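Oker Soft-Goods Gripper Station
Product page > Handling > Textiles

Open day and demonstrations
Page last updated 01/03/2020

The Oker is a single-arm station for picking up, moving and folding towels, washcloths and similar soft goods. It is built by Flollby and sold with a two-finger gripper, a wrist camera, a controller and a floor stand. It can be ordered with or without the stand.

We run demonstrations of the Oker at our showroom on open days. The last one was held in November, and most of what follows comes from questions visitors asked there.

What is in the package
Arm with base plate
Two-finger gripper, yellow fingers with black rubber pads
Wrist camera with cable
Controller and power supply
Stand (optional)
Spare set of rubber pads

Specifications
Reach: 645 mm
Stand height: 800 mm
Arm weight without gripper: 22 kg
Number of fingers: 2
Power: standard wall outlet
Software: Tumia, preinstalled on the controller

Gripper fingers
The fingers are molded plastic with rectangular cutouts along their length. The cutouts keep the weight down and let the finger give a little when it presses on a hard surface. The tips are blunt so they can slide along a floor or a table without digging in. Rubber pads wear out before the fingers do and can be changed with a hex key. Finger sets are also sold separately.

Wrist camera
The camera sits behind the gripper and looks out between the fingers. The operator sees the same picture on the controller screen that the software uses to choose a grasp. Visitors at the open day spent more time at this screen than at the arm itself, so we have added a second monitor for the next one.

What happens at a demonstration
A demonstration takes up the better part of a morning. Groups are kept small and everyone gets a turn at the controls.

1. Safety talk. Visitors are shown the marked area around the arm and the stop button. Long hair is tied back and lanyards come off.

2. Starting up. The operator turns on the controller, loads Tumia and moves the arm to its home position. The gripper is opened and closed a few times to check the pads.

3. Approach by hand. A visitor moves the arm with the hand controller toward a towel on the floor. We use ordinary printed bath and hand towels, including a cream terry one with RABBIT in large letters all over it. Bold prints are a fair test, as the software has to find the edge of the cloth and ignore the edges of the lettering. The usual target is the flat woven hem. With the fingers open and the tips just short of the hem, the operator checks the view before going further.
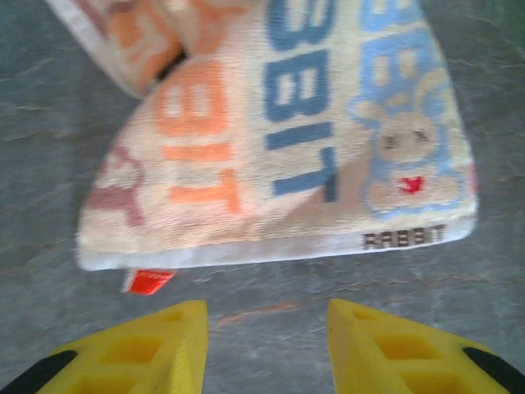 4. Grasp and lift. The fingers close on the hem and the arm lifts slowly. If the cloth slips, the operator opens the gripper, backs off and starts again from step 3.

5. Automatic run. The same job is repeated with Tumia in control. Visitors may move or refold the towel between runs.

6. Questions. Bring your own items if you can. Sheets and duvet covers are too large for this model.

Optional accessories
Hartono table clamp, for mounting the arm without the stand
Long cable set for the wrist camera
Extra finger set with pads
Carry case for gripper and camera

Booking a visit
Use the contact form and choose "Demonstration" from the list. Tell us how many people are coming and which items you want to try. There is no charge. Parking is behind the building, and the showroom is on the ground floor.

Ordering
The Oker is made to order. Prices are given on request and include setup at your site. Spare pads ship from stock.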